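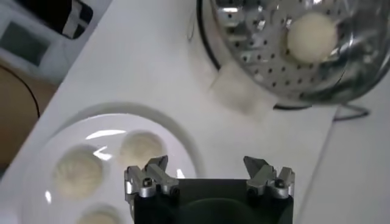 Can I light the Zurkness camp stove inside the porch of my tent? Please keep it outside altogether, at least 2 metres from any canvas, guy line or dry grass, even when the weather is doing its worst and the porch looks terribly inviting.

Camp Kitchen > Gas Stoves > Setting Up

Section 3: Putting your stove together and lighting it

We know you'll be hungry by the time you reach this page, so we have kept the steps as short as we could manage. Do try the whole thing once at home in the garden before your first trip, in daylight!

1. Unfold the three legs until each one clicks, and stand the stove on firm, level ground.
2. Check that the control valve is fully closed (turn it clockwise until it stops, but don't force it).
3. Look at the rubber seal inside the valve. If it is cracked or missing, put the stove away and order a new one.
4. Hold the gas canister upright and screw the stove hose on by hand until it is snug. No spanners, please.
5. Brush a little soapy water over the joint. Bubbles mean a leak, so unscrew the canister out of doors and away from any flame.
6. Open the valve a quarter turn and press the igniter. If it hasn't caught after a few clicks, close the valve, wait for the gas to clear and have another go.

Note: a 200 g canister will boil roughly 700 ml of water many times over on a mild evening, but you'll get noticeably less from it in October.
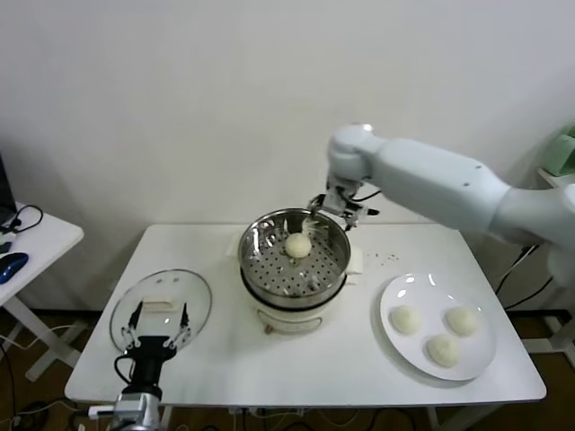 Pans are the next thing to think about, and the pot supports will take a base up to 135 mm across. Set the pan down in the middle and give it a gentle nudge to be sure it won't slide. A steamer pot with a perforated tray, like the one with the bun in it, suits slow cooking on a low flame very nicely, provided the base fits within that limit and you look in now and then to see there is still water underneath.

Caution: never leave a lit stove alone, and let everything cool completely before you fold the legs.

Last updated: October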